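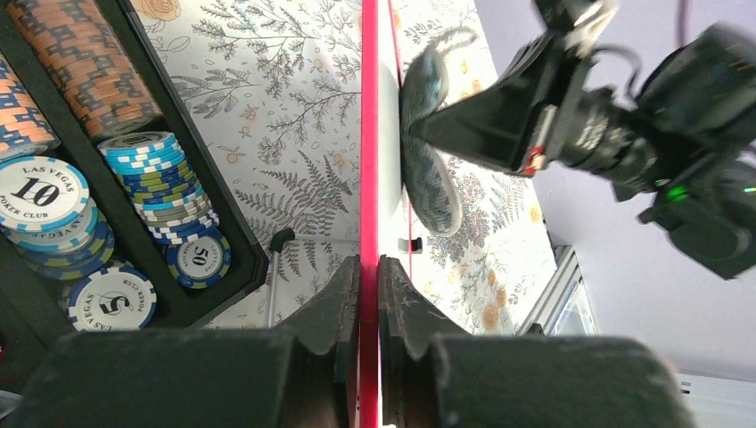 问:一件东西多久没用过,才算闲置?
答:我们项目里的算法是,过完一整年四季都没有碰过它,并且主人说不出下一次什么时候会用,就算闲置。冬天的羽绒服在八月里挂着不算,换季的东西要给它一个公平的机会。

家里那些不用又不扔的东西——课程项目报告

先交代一下这份报告是怎么来的。我们这学期的社会调查课要求每个人选一个"身边的、能走着去问到人的"题目,我原来报的是食堂浪费,结果开题那天发现前面已经有同学报过了,老师的眼神有点疲惫。回宿舍以后我想翻一条数据线,翻出来一整盒:有老手机的,有早就卖掉的相机的,还有根本认不出是谁的。我坐在地上把它们又一根根缠好放了回去。放回去的时候我才觉得奇怪,我为什么要放回去呢?题目就这么定了。

所以这份报告讲的是闲置物品。我想弄明白三件事吧(后来又冒出来别的):人为什么留着不用的东西,留着要付出什么代价,什么情况下会愿意放手。老师说报告可以写得轻松一点,只要方法讲清楚、数据别编,那我就照自己说话的样子写了,读着啰嗦请多包涵。

一、我是怎么做的

调查地点在 Fesovell 小区,就在学校后门出去过一条马路的地方。选它的理由很朴素:近,而且我在那里做过家教,门卫大叔认得我。小区有点年头,里面住的人也杂,有从单位分房那会儿一直住到现在的老人,有带小孩的年轻夫妻,也有合租的上班族和考研的学生。

我一共访谈了40户。访谈时用的是同一张提纲,上面有七个问题,从"最近一次扔掉的比较大件的东西是什么"问起,最后一个是"如果明天要搬家,车上只剩一个箱子的位置,您装什么"。中间那些问题改过好几遍。最早我写的是"请问您家中闲置物品的种类有哪些",问第一户的时候,阿姨愣了一下,说我们家没有闲置物品。然后她去阳台给我拿凳子,搬开了一台跑步机,跑步机上晾着床单。

从那以后我就不用"闲置"这个词了。改成"家里有没有什么东西,您一看见就想,哎,这个得找时间弄一弄",大家立刻就笑了,话也多起来了。这个教训我在课堂展示的时候讲过,这里再写一遍,觉得后面的同学用得上:问卷上的词一定要拿去对着真人念一遍,念到对方皱眉头就改。

访谈前后做了六周,大多安排在晚饭以后,因为白天敲门基本没人。每次谈完我当天晚上就整理笔记,拖到第二天会忘掉很多语气。有几户同意录音,大多数不愿意,我就手写,字丑到后来有两段自己也没认出来,那两段没有放进分析里。

另外我还跑了两个地方做补充。一个是小区东门外的 Grirley 二手店,老板很健谈,允许我在店里坐了好几个下午,条件是帮他理书架。另一个是 Pawlak 自助仓,就是那种按月租小隔间存东西的地方,前台的姐姐让我在休息区待着,但是不可以主动去打扰客人,所以那边的材料主要是观察,加上两位自己过来跟我搭话的客人。线上的部分我看了 Zenico 二手平台上同城的帖子,只看公开内容,没有记录任何人的账号。

二、大家都留着些什么

我把访谈里提到的东西抄在便利贴上,贴满了宿舍的衣柜门,室友忍了我好一阵子。归来归去,大致能归成下面几堆。

第一堆我叫它"万一用得上"。数据线、包装盒、多出来的螺丝、酒店带回来的一次性拖鞋、装修剩下的瓷砖、各种尺寸的玻璃罐。这一堆是数量最大的,也是大家最理直气壮的。有位叔叔专门给我展示了他的电器包装盒,一个套一个,最外面是电视机的,他说将来要搬家,没有原装的盒子多不方便啊。我问您打算搬家吗,他说不打算。

第二堆是"那时候的我"。吉他、瑜伽垫、考到一半的证书教材、小一号的裤子、单反相机、画架。这堆东西的主人讲起来会有一点不好意思,声音会变小。我听得最多的句式是"等我忙完这阵子"。合租的一个姐姐说,她那把尤克里里从大学一路跟着她搬了好几次家,弦都没换过,可是每次收拾行李都先把它放进去,像是替谁保管似的。这句话我特别喜欢,在笔记本上画了两道线。

第三堆是"有客人来的时候"。成套的茶具、折叠桌、麻将、各种桌游、多余的被子、只在过年摆出来的果盘。这一堆很有意思,它们严格来说每年会用一两次,按照我自己的定义不算闲置。可是仔细问下去,好些东西上一次待客已经是好多年前了,家里聚会现在都去外面吃,茶具从那时候起就没有从柜子里出来过。主人自己都没发现。有个奶奶说着说着停下来想,说咦,真的,上次用是我孙子满月。她孙子那会儿正在旁边写作业。

第四堆是"好看,但是不好用"。亮闪闪的鞋、只能拿手机的小包、一遇水就掉色的裙子、杯口太窄洗不到底的杯子。买的时候都是真心喜欢,拿回家穿过用过一次,就供起来了。鞋子是这里面的大户。我问了好几位女生为什么不送人,她们说送人舍不得,穿又走不了路,摆着看看心情也会好。有一位叔叔有同样的情况,他那双是订做的舞鞋。
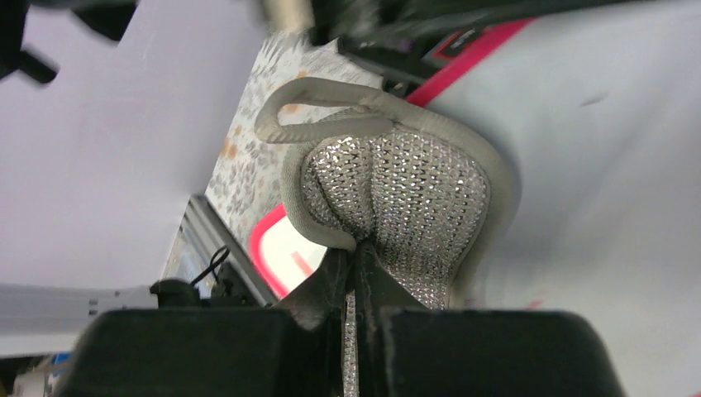
鞋面上满是亮闪闪的小颗粒,配灰米色包边和绳带。

第五堆是"人家送的"。这堆东西处理起来最难,难就难在它们身上挂着一个人。结婚时同事送的床品四件套,婆婆给的按摩仪,学生送的水晶摆件(受访的一位退休老师家里有满满一层)。问到这里的时候,好几位受访者会下意识压低声音,仿佛送礼的人就站在门外面。大家最怕的情形也差不多:哪天送的人来做客,问了一句,哎那个呢?

还有一堆我一直没有想好叫什么。去世的家人的眼镜、收音机,孩子小时候的第一双袜子,停产了的药瓶子,一本写了别人名字的字典。这些东西我只记录,没有追问。访谈守则里写过受访者可以随时跳过问题,我自己又加了一条,凡是对方拿起来又轻轻放下的东西,我也跳过。

三、为什么放不下手

读文献之前我有一个很天真的想法,以为就是懒。扔东西要分类、要下楼、要拍照挂到网上,麻烦,那就放着呗。麻烦确实是一个原因,后面我会单独写。但是光是懒,解释不了为什么有人会花力气把不用的东西擦干净、套上防尘袋、再贴上标签。

课上讲过一个概念叫禀赋效应,大意是同样一件东西,已经属于你的时候,你会觉得它更值钱。我原来当考点背的,这回算是见到活的了。在 Grirley 店里,来卖东西的人报的价和来买东西的人愿意出的价,隔着一条河。老板说他每天的工作就是站在河中间。有一回一位先生抱来一台咖啡机,开价跟新的差不多,理由是几乎没用过。老板问他,您几乎没用过,说明它对您没用处,为什么还要别人按有用处的价钱来买?先生想了一会儿,把咖啡机抱回去了。我当时在后面理书架,差点笑出声,又觉得有点心酸,因为我自己卖旧教材也是这么定价的。

还有一个东西叫沉没成本,大家也都懂,道理讲出来人人点头,做起来人人照旧。钱已经花了,东西留在家里,就好像钱还在;东西一扔,那笔钱才算真正地花掉了。一位受访的妈妈讲得比课本好:"扔掉的时候我才亏,不扔我就还没亏。"她说的是一套给小孩买的英语点读教材,小孩现在已经上初中了。

我自己觉得文献里说得少一点的,是"东西替人做承诺"这回事。吉他放在墙角,就等于我还打算学;教材摆在架上,就等于考试我还没有放弃。把它处理掉,要处理的其实是那个打算。所以劝人扔东西的时候讲空间、讲整洁,多半没有用,因为人家守的不在那儿。这个想法我没有办法用这次的数据证明,只能说访谈里提到未来计划的人,说到要放手时犹豫得明显更久。老师在初稿旁边批了"怎么衡量犹豫?",我承认我没有衡量,是我坐在对面感觉到的。先老老实实写在这里。

年龄上的差别也有,但是跟我预想的不太一样。我以为老人留得多、年轻人留得少。老人家里的东西确实多,可那有一部分是住得久,房子又没换过。年轻的受访者搬家勤,每搬一次被迫筛掉一轮,剩下来的看着少,可要是问到网盘和手机相册,那个囤法一点也不输给长辈。有个男生说他的手机里存着历年的外卖截图,我问为什么,他说不知道,万一呢。您看,又绕回第一堆去了。

四、留着的代价

这一节本来想写得硬一点,算算账。

最直接的是地方。Fesovell 小区的户型普遍不大,书房变成储藏间的情况我见了不少,有的人家阳台已经走不进去,晾衣服要侧着身子。问起来大家都说习惯了。可是问"如果这里空出来您想做什么",没有一户答不上来的:种花,放一张能看书的椅子,给孩子搭个帐篷,摆缝纫机。有位阿姨说她想要一张大桌子,铺块好看的布,什么也不为,坐在那里剥毛豆。
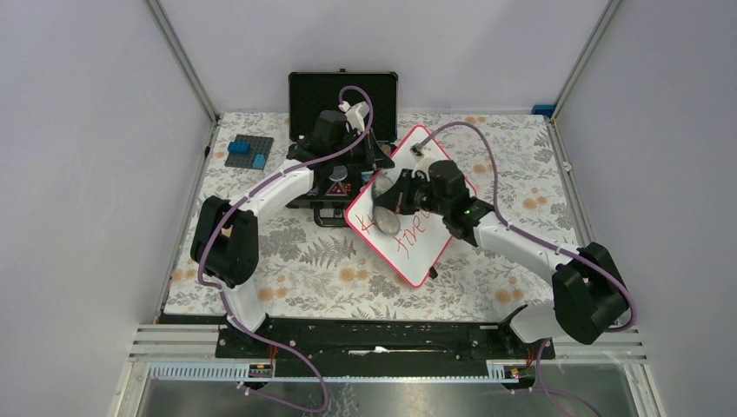 奶油色底的花布,灰色的叶子和蕨草,零星几朵橙色的花。

然后是钱。Pawlak 自助仓那边,跟我搭话的一位客人很大方地给我算过,她存在隔间里的是旧沙发、两箱书和一辆儿童自行车,租金一年下来大概4000元。我问这些东西加在一起能卖多少,她摆摆手说你别问了。她来租的时候本来是装修期间临时过渡,装修早完了,新家放不下旧沙发,可是沙发是她和先生刚工作时一起挑的。她讲完自己坐了一会儿,又去隔间里看了看,出来的时候手里拿了一本书,说这本带回去看。

一个人的例子当然说明不了整体,我也没有办法去统计别的租户。只是后来我在访谈里顺便提起自助仓,发现好多人的第一反应是羡慕,"还有这种地方啊?"——我有点后悔提起它。

第三种代价不太好算,是心里那根刺。前面说的"一看见就想得找时间弄一弄",这句话的重量比我以为的大。有人形容说像手机上的小红点,天天看见,天天不点。有对夫妻为一箱旧杂志吵过不止一次,先生觉得那是收藏,太太觉得那是蟑螂的家。访谈的时候两个人当着我的面又吵起来,我捧着茶杯不知道该看哪里,最后先生答应先把受潮的挑出来。后来挑了没有,我没有好意思去问。

五、东西是怎么离开家的

愿意放手的情况,我按照大家说的整理了一下,发现"去处"比"理由"更管用。很多人早就知道那样东西不会再用了,缺的是一个让自己安心的下家。

最受欢迎的下家是认识的人。邻居家小孩正好要学轮滑,老家的表妹正好怀孕,同事正好租了空房子。只要有一个"正好",东西当天就能出门,连钱都不要。一位奶奶把一整套缝纫工具送给了楼下新搬来的姑娘,姑娘后来给她改了一条裤脚,她跟我讲了两遍,第二遍还站起来给我看裤脚。

其次是明确知道会被用到的地方。Grirley 的老板很懂这一点,收旧书的时候他会顺口说一句,这类书来找的人多,您放心。就这一句话,卖书的人脸色就松下来了。我问他是不是真的多,他说书不一定,但是我会摆在好找的位置。

网上的平台是年轻人提得最多的,抱怨也最多。Zenico 上挂一样东西,要拍照,要写描述,要回答尺寸,要应付砍价,好不容易谈妥了,对方消失了。好几位受访者都是在"对方消失"之后把东西搬回柜子里,从此再也没有拿出来过。我看同城帖子的时候也有这个感觉,凡是标题写得像在跟人聊天的,底下问的人就热闹一些;单写一个品名的,冷冷清清挂在那里。比方说"搬家出书架,螺丝都在,楼下有平板车可以借",多好啊,谁看了都觉得今天就能去搬。这只是我翻帖子的印象,没有做过编码和统计。

小区自己也有旧衣回收箱,在西门,绿色的。大家对它的态度很分裂。一部分人觉得方便,闭着眼睛往里一投,心里干净;另一部分人死活不投,因为不晓得衣服最后去了哪里。我去找物业问过,物业给了一个电话,电话那头让我联系物业。这条线索我就追到这里。

成套的东西尤其不好走。茶具缺了一个杯子,拼图少了一块,棋牌丢了几枚,卖的人觉得不影响用,买的人就是不要。可是全套齐齐整整的,主人偏偏又舍不得,说配齐了不容易。于是齐的不走,不齐的走不掉,全在柜子里。Grirley 店里有一个筐专门放落单的零件,壶盖、棋子、遥控器,老板说偶尔真有人来翻,翻到了高兴得跟捡了钱一样。我在里面找到过一个和我外婆家一模一样的糖罐盖子,买回来了。对,我做闲置物品的调查,往家里又添了一个没有罐子的盖子。

六、一次小小的尝试

老师建议报告里最好有一点行动,所以访谈结束之后,我在小区活动室门口办了一个交换角。规则尽量简单:东西放下就走,看中的拿走,不用一换一,只要求放东西的人写一张小卡片,写上这件东西是做什么的,跟了您多久,希望谁把它带走。

要求写卡片是从前面的访谈来的。我想既然大家放不下的是那个打算、那个人,那就给一个地方让他们讲一句。结果卡片比东西还好看。有一张夹在滑雪手套上,写的是"去过一次,摔得很惨,祝你摔得轻一点"。有一张贴在电饭煲上:"陪我考过两次试,煮粥比煮饭好。"还有一张什么说明都没有,就写了"谢谢它",贴在一盏台灯的底座上。

也有失败的地方,得写清楚。第一,我没有想到下雨。活动室门口那个雨棚是歪的,靠外的一排纸箱底全软了,我和两个同学手忙脚乱地往里搬。第二,有人把明显坏掉的东西也放过来,一台不转的电扇,卡片上写"修修能用"。我们没有人会修,最后还是送去了回收点。第三,有位叔叔放下一只皮箱,傍晚又回来拿走了,有点难为情地跟我说,想了一下午,还是算了。我当时有点失落,现在回想倒觉得这也挺好的,他总归是认真想过了一下午,那只箱子在他家里恐怕很久没有得到过这种待遇。

至于效果,我不敢说。交换角结束以后剩下的东西由 Grirley 的老板挑走了一部分,其余的我们按类别处理掉。我没有跟踪那些被拿走的东西到了新家有没有被用起来,也许只是从一个柜子换到另外一个柜子。这是这个项目最大的漏洞,写在前面写在后面都一样,反正是在这里。

七、同学互评和我的修改

初稿交上去以后,按课程要求要在小组里互评。意见收了一堆,有的夸便利贴那段好玩,有的说第三节概念太多应该砍,我砍掉了一些(原来还有一大段讲收藏心理的,跟访谈对不上,属于我自己想写)。争论得最久的是报告的立场。我初稿的口气其实是偏向"应该放手"的,通篇一股劝人大扫除的味道,自己写的时候完全没有察觉。
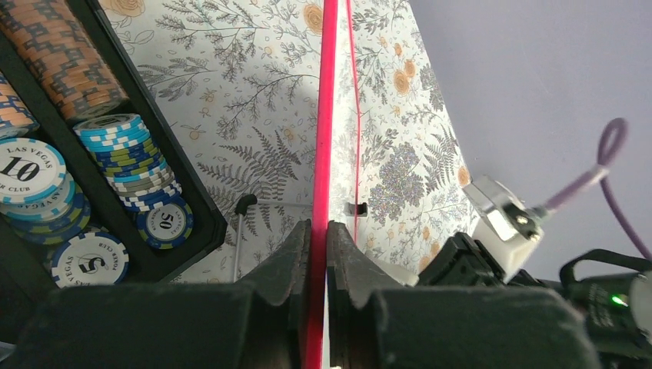 Hui-mei Sin 觉得我从头到尾都把"不用"当成了毛病,可是家里有些东西的用处就是放在那里,她说她外公的棋盘好多年没有人下过,要是哪天从柜顶上消失了,全家都会觉得屋子不对劲;她还问我,那些说"习惯了"的人里头,有没有可能真有人过得挺舒服的,我是不是没有给他们留位置。

这个意见我消化了好几天。回头去翻笔记,果然,有几户是非常坦然的。比如那位收包装盒的叔叔,盒子码得整整齐齐,不占走道,他讲起来眉飞色舞,一点没有刺。我初稿里把他当成反面例子来写,实在不公平。改稿的时候我就把他那段的语气调了,也在编码里多加了一类,叫"安心留着",跟"留着闹心"分开。分开以后再看,好多地方一下子顺了:闹心的人需要下家,安心的人什么都不需要,我去敲门问东问西,说不定反倒给人家添了一根刺。

还有一条意见是说样本太偏。小区只有一个,愿意开门让陌生学生进屋的,多半本来就热情,也多半对自己家里的样子不太介意。真正被东西压得喘不过气的家庭,恐怕根本不会给我开门。这条我完全接受,但是没有能力补救,只能在这里提醒读的人,别把我的结论搬到别的地方去用。

八、如果有人想接着做

给下一届同学几条实在的建议吧,想到哪写到哪。

敲门的时候站远一点,先把学生证举起来。别在饭点去,别在电视剧大结局的晚上去。带一双自己的鞋套。人家给水果就吃,不吃对方会更拘束。提纲背下来,眼睛看着人,不要低头念。

物业那边要提前打招呼,我是做到第二周才补的条子,中间被保安请出来过一次,场面有点尴尬。

如果要跟踪交换出去的东西,可以考虑在卡片背面印一个留言的地方,让拿到的人过一阵子写两句再寄回来。我是写报告的时候才想到的,晚了。

题目也可以再收窄,只做一类东西,比如只做乐器,或者只做别人送的礼物,后者我觉得特别值得做,里面全是人情。要是哪位同学真的做了,麻烦告诉我一声,我家里有一整套别人送的酒杯可以贡献出来当案例,前提是送的那位不选这门课。

九、附带说明

访谈材料都已经去掉了姓名和门牌,原始笔记存在课程资料室,需要看的话找助教登记。文中引的话有录音的照录音,没有录音的是我当场记的,语序可能有小的出入,意思和对方核对过。交换角上的卡片,征得放东西的人同意以后留下了一部分,现在夹在文件夹里,颜色有点花。

至于那盒数据线,我试着按自己的标准过了一遍。认得出来的留下,认不出来的拿去了 Grirley 的落单筐。老机型的那根想了想,又放回去了,那部手机还在我妈那儿呢。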